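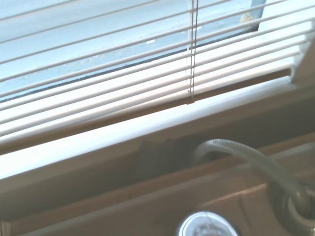
3.2 Slat angle and daylight admission

Horizontal mini blinds were left in place in all 30 rooms, and occupants were asked not to adjust them between readings. Slat angle was set by hand to one of three positions: closed, partly open, or fully open. Desk illuminance was logged in August over 374 intervals, of which 368 were retained after screening. The remaining intervals were dropped when a lift cord had been pulled and the bottom rail no longer sat close to the sill.

Figure 1 shows a blind in the partly open position. Narrow bands of daylight pass between the slats, and the edges facing the light are visibly brighter than the rest of the slat. A view to the outside is preserved through the gaps.

In this position, desk illuminance stayed below 2000 lux in every retained interval. Haddadin's earlier model treats slats as uniform diffusers - an assumption that underestimates reflection near the bottom rail. We therefore applied a separate term for the lower slats, fitted to the Dritar rooms and checked against the Claeys rooms.

Figure 1. White horizontal mini blind, slats partly open, with ladder cords and bottom rail.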